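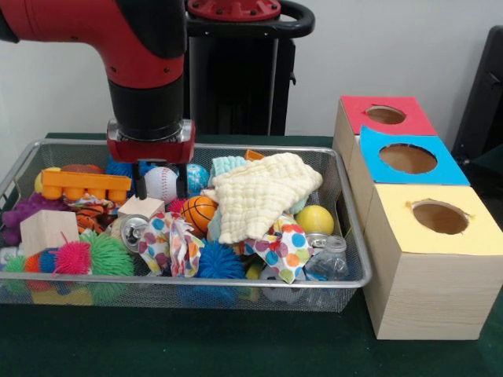
Search this diary
Enter keywords Go

March, 11:40 pm

I should be asleep, but the fuzzer found one! A proper one, in the archive parser, and I have been walking up and down the kitchen for twenty minutes with cold toast in my hand, so I'm writing it down while I still remember the order things happened in.

Backing up. I've been poking at Plillari in the evenings since winter. It's the little library Shemweta uses to unpack backup bundles, and it does a great deal of work on files that come from who knows where. It's old C, mostly tidy, with a few corners where you can tell the author was in a hurry. I love code like this. You can hear a person thinking in it.

The first harness I wrote was slow as mud. It started up the whole of Shemweta for every input, config and all, and I was getting a handful of runs a second. Last night I finally cut it down so it calls the header reader directly from memory, no disk, no config, and wow, what a difference. I went to bed grinning before it had found anything at all.

This morning, before work: 302 crashes in the folder. I nearly dropped the laptop. Then of course I ran them through the dedupe script and it boiled down to 2. That's still two more than yesterday! One is a plain null pointer when the comment field is missing, which is annoying but not much more than that. It falls over, you restart it, life goes on.

The other one is the good one. The bundle header has a name length in it, and the reader checks that length against the size of the whole file when it should be checking against what's left after the header. So if you put a long name near the end of a bundle, it happily reads past the buffer. I sat there with the debugger over lunch, stepping through it a line at a time, and when I saw the pointer walk off the end I said "oh there you are" out loud (the dog looked up, then went back to sleep).

I got the test file down to 88 bytes. It started at 3,065 and the minimizer did most of the squeezing, but the last stretch I did by hand in the hex editor, taking out a byte here and there to see what it would put up with. This is my favorite part of the whole business and I could do it all weekend. 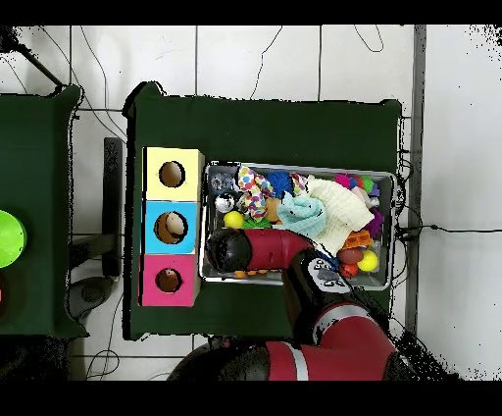
p. 88

Evening now, or it was when I started. I wrote up the report after dinner. It took longer than the fix. I wanted the person reading it to have everything in one place: the version, the compiler flags, the small file, the sanitizer output, the line where the check goes wrong, and a patch they can take or leave. I've been on the other end of reports that say "your parser crashes, please advise" and I don't want to do that to anyone.

The patch is one line and a test. I also added the test for the missing comment field, seeing as I was in there.

I did stop myself from calling it worse than it is. It's a read past the end. I can make it crash every time, and I can get a few stray bytes to show up in the file name it prints, but I have not gotten it to run anything and I said so. If somebody cleverer finds a way, they can raise the score. Maybe I'll have another go myself once the fix is out.

Sent it to the private address in the repo, encrypted, and checked the key fingerprint twice. No post about it anywhere until they've had their time, and I'm leaving the details of the offsets out of here too, even though hardly a soul reads this thing.

One more job: we run Shemweta at Ullau for the nightly bundles. Those only come from our own machines, so I'm not losing sleep over it, but I want the unpacking step to run under its own account with no network. I've been meaning to do that for ages and now I have a great excuse. I'll set up a rule in Pulluser too, so that a crash in the unpacker makes some noise in place of a quiet retry. I looked at the retry setting tonight and it would have tried the same bad file over and over until morning. Yikes.

For tomorrow:
- restart the fuzzer with the patched build, new seeds
- look at the symlink handling, which has a comment saying "fix later" and gives me a very good feeling
- buy bread

The fan on the old desktop is roaring away in the hall as I write, already on the next batch.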